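**Household chores in simulation: are the machines ready?**
Section: Automation in Service Settings

**Sostcombe_Desk** wrote:

Members are invited to comment on the Edadik kitchen tasks before the May review. The tasks are rendered, and each concerns an ordinary duty: clearing a sink, moving food between plates, putting items away. The first has a plate in the basin and an apple on another plate beyond it.
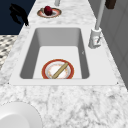 **Carhuamaca** replied:

I must register a reservation. A policy that completes 62 of 100 trials in software is not fit for a domestic kitchen. Grease, water and chipped crockery are absent from such trials, and they account for most of the work.

**Sostcombe_Desk** wrote:

The reservation is noted. The review does not propose deployment. It asks whether storage should be assessed separately from washing up, as cabinets demand a different reach.
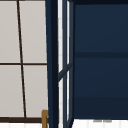
*Window and navy cabinet, Edadik kitchen.*

**Skirkance** replied:

Separate assessment is supported. Our workshop ran 1000 simulated bin-picking cycles before a single physical one, and the time was well spent. Produce is the harder matter. An eggplant on a plate in the sink has a smooth skin and a tapering body, and a grip set for crockery will not suit it. 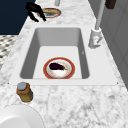 Force limits should therefore be stated for each item, and any trial that exceeds them recorded as a failure even where the item reaches its destination.

**Carhuamaca** replied:

On force limits we agree. On the value of the 1000 cycles we do not. Bins are uniform, whereas a sink may hold a mug and a fork together.

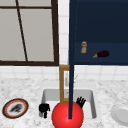 I would ask for 50 physical trials per task before any claim of readiness is published, with the failures listed in full.

**Sostcombe_Desk** wrote:

Both requests will be placed before the review. Comments remain open until the end of the month.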